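보낸사람: 윤채
받는사람: 살림 메일링리스트
제목: Re: 수저통과 젓가락 짝 맞추기

Ritva Saarela 님이 쓰신 글:
> 울빌(Wolville)로 이사 오면서 부엌 서랍이 하나로 줄었어요.
> 젓가락을 전부 수저통에 꽂아 두고 쓰려는데, 통을 어떤 걸
> 사야 할지 모르겠네요. 호바노(Hovano) 스테인리스 통은
> 무겁고 비싸고, 플라스틱은 금방 물때가 낀다고 하고요.
> 그리고 젓가락 짝은 다들 어떻게 맞추시나요? 저는 아침마다
> 짝짝이를 들고 밥을 먹습니다.

리트바 님, 그리고 모두 안녕하세요. 답장이 늦었지요. 12월이 되니 김장 뒷정리에 손님까지 겹쳐서 메일을 열어만 두고 며칠을 보냈네요. 이사는 잘 마치셨다니 다행이에요. 저도 곤드톤(Gondton)에 처음 왔을 때 서랍이 모자라서 국자를 책꽂이에 꽂아 두고 살았답니다.

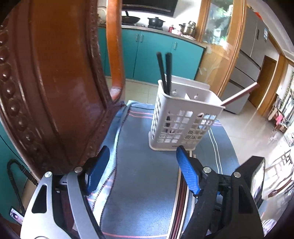

저는 플라스틱 쪽에 한 표 드릴게요. 스테인리스 통도 4년 써 봤는데, 설거지하고 급하게 꽂다 보면 쨍그랑 소리가 어찌나 큰지 새벽에 식구들을 다 깨우겠더라고요. 통을 고르실 때는 안에 칸막이가 있는지부터 보세요. 저희 것은 얇은 칸막이가 하나 들어 있고 앞면에 구멍이 줄줄이 나 있어서, 검은 젓가락은 왼쪽 칸에 꽂고 붉은색이 섞인 것은 반대쪽에 두는 식으로 색깔별로 나누기가 참 편해요. 물때는 솔직히 생깁니다. 그래도 7일에 한 번 식초 푼 물에 담갔다가 헌 칫솔로 구멍을 살살 문지르면 그럭저럭 깨끗해져요. 바닥 쪽 모서리를 잊지 마시고요!

짝 맞추기는 저도 오래 헤맸어요. 지금은 한 달에 한 번쯤 통을 통째로 비워서 식탁에 쏟아 놓고 맞춥니다. 식탁보를 깔고 하시면 젓가락이 덜 굴러가고 소리도 안 나서 좋아요. 길이를 먼저 보고, 그다음에 색을 보고, 마지막에 끝 모양을 봅니다. 짙은 갈색 계통은 저녁 불빛 아래에서는 다 똑같아 보이니까 꼭 낮에 창가에서 해 보세요.

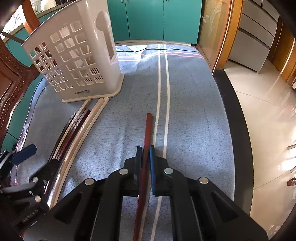
짝을 못 찾은 것은 버리지 말고 따로 모아 두세요. 저는 쇼베리(Sjöberg) 과자 깡통에 넣어 두는데, 다음 달이면 소파 밑이나 도시락 가방에서 나머지 한 짝이 슬그머니 나오곤 해요. 끝내 안 나오는 건 화분 지지대로 쓰거나 달걀 풀 때 씁니다. 젓가락을 새로 사실 거면 같은 무늬로 넉넉히 사시는 게 제일 속 편하고요. 저는 그걸 모르고 예쁜 것만 보이면 한 벌씩 사 모았거든요.

참, 지난번에 물어보신 깍두기 양념 비율은 어머니 공책을 찾는 대로 따로 올릴게요. 이사 상자 푸시느라 허리 조심하시고, 새 부엌 이야기도 또 들려주세요.

곤드톤에서
윤채 드림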